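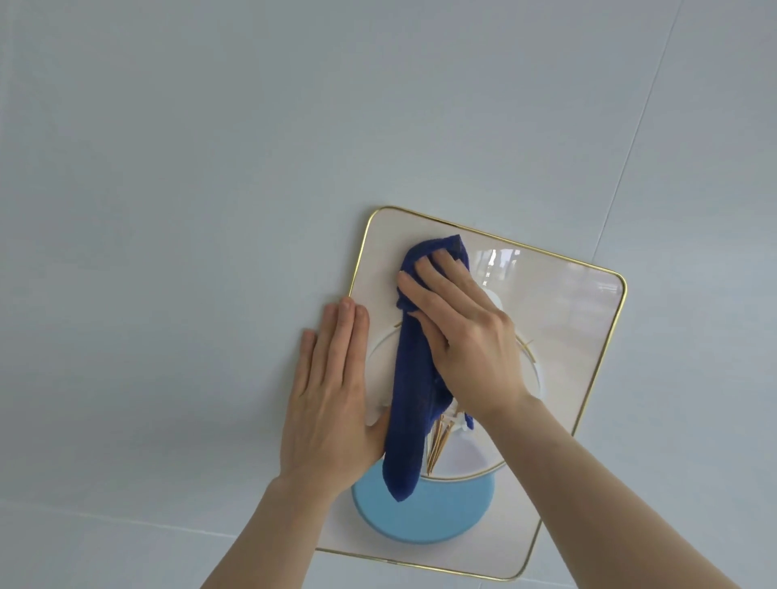
Prestular Lifting Boards > Meets and Contests > First physique show at 39, talk me out of it

ironpenny
Posted January 11, 2020
The Pennington show is 18 weeks out and I have more or less decided to enter masters figure. I've lifted since my second kid and my deadlift is respectable for someone who sits in dental billing all day. What I don't have is any idea how to diet for a stage. The coach at my gym wants me at 60 minutes of cardio a day starting now. Is that normal? It sounds like a punishment for something.

quadzilla_ret
60 minutes at 18 weeks out is silly. Where do you go from there, a second job as a mailman? Start at 20, keep the food up, add when the scale stalls.

Marlo_B
Disagree with quad. Some of us don't lean out on 20 minutes and good wishes. I did an hour a day for my last two shows and placed at both.

quadzilla_ret
You also cried in the parking lot of a bagel shop, Marlo. You posted about it.

Marlo_B
It was a good bagel shop.

tendon_tom
What does the whole thing cost now? I quit competing when the tan got more expensive than my car payment.

ironpenny
Suit, entry, tan and the membership card come to $397, and that's with a used suit from a woman in my Wevovell group. Shoes not included. I've been practicing in the kitchen and the dog leaves the room.

Marlo_B
$397 is cheap. Don't add it up again after this.

liftmom_dee
Can I be the wet blanket? I did one show and my eating was strange until the following September. I don't regret it, but have a plan for the month after. Everyone plans for the stage and then it's Sunday dinner and you're alone with a sheet cake.

quadzilla_ret
+1 to Dee. Also find a different coach. Dalal Srour ran a posing class at Iltilitz last year and takes first timers. Blunt, but she made me eat more, and I've been loyal ever since.

tendon_tom
Srour had my wife doing quarter turns for an entire hour. Her back looked great. She didn't speak to me in the car.

ironpenny
OK, emailed her. She answered in four minutes and asked why I was doing an hour of cardio.

Marlo_B
I still say it depends on the person.

quadzilla_ret
Noted. How's the bagel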